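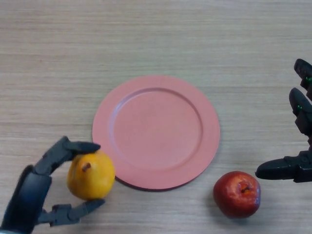
Keep the pears away from the apples or you'll have mush before you've had breakfast, is what Iwona Kaczmarczyk wrote under my last post, and it has been going round in my head ever since.

Pear and apple on the same plate, yes or no?

Jadwiga Śliwiński
Posted July 11, 2022

Hello everyone, and thank you again for all the help with the jam pans. I have a small question which I'm afraid will take me a while to get to. We have never had a proper fruit bowl in this house. What we have is a pink plate, quite flat, with a wide rim and a shallow middle, and it lives on the light table by the kitchen window. It came with a set from Rovetti years ago and the rest of the set has gone the way of all plates. I'm very fond of it, and a yellow pear and a red apple do look cheerful against that pink!

The trouble is the pears. I buy them hard, because hard is all they have at the shop in Grusstead, and for days they are like turnips. Then one morning they are brown in the middle and I've missed them. The apples just sit there looking pleased with themselves, though the last lot did go a bit woolly.
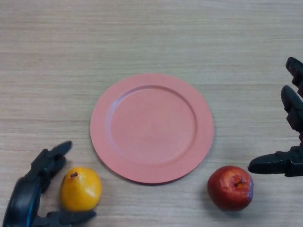

My mother kept hers in a cold pantry with newspaper between them, so the matter never came up, but we have no pantry here and the fridge is always full -- my husband makes soup as if for a regiment. So do I need to keep the two kinds apart, and if I do, how far apart is apart? Is the other end of the table enough? And does a flat plate make any difference compared with a deep bowl? I'd rather not buy a bowl if I can help it.

Damian Chmielewska
Hello Jadwiga. Iwona is right that apples hurry pears along, though whether you mind depends on what stage your pears are at. Apples give off a gas called ethylene as they ripen and so do pears, and it nudges whatever fruit is nearby. When your pears are still hard, that's a help. I put mine in a paper bag with one apple, fold the top over and leave it on the worktop, and I look in every morning.

Pears ripen from the inside out, and I think that's what has been catching you. By the time the fat part feels soft, the middle has often gone over. Press gently with your thumb right up beside the stalk. If it gives a little there, the pear is ready today, whatever the rest of it feels like. Colour won't tell you much with a lot of varieties. Some hardly change at all, and some are yellow well before they're fit to eat.

Once they give at the neck, eat them or put them in the fridge, where they'll keep a few days more. There must be a gap behind the soup somewhere! Take them out half an hour before you want them, as a cold pear tastes of very little.

As for distance, on an open plate in an airy room the gas drifts off and you won't notice a great deal. It builds up in bags, drawers and lidded boxes. The other end of the table is fine. I'd worry more about that window -- a sunny sill will spoil both kinds quicker than they'll spoil each other.

Your woolly apples are most likely just warm apples. They keep far longer in the fridge, so I'd bring out only what you'll eat in a couple of days.

Bogumił Cieślak
just eat them faster. we have both in the same dish and they never last long enough to go off

Jarosław Wasilewska
I agree with Damian about the neck test and would only add something about the plate, seeing as you asked. I'd stick with it. In a deep bowl the fruit at the bottom carries the weight of everything above it, and ripe pears bruise if you so much as look at them. On a flat plate you can lay them in one layer and see each of them as you go past with the kettle. Stand the pears on their bottoms if they'll stay up, leave a finger's width between them, and give the plate a wipe when you put new fruit out, as one leaky pear leaves a sticky patch that the fruit flies find before you do.

If you do end up with more than the plate will hold, a baking tray with a folded tea towel in it does very well on top of a cupboard. And the ones you miss aren't wasted. Cut out the brown, stew the rest with a bit of lemon and have it on porridge.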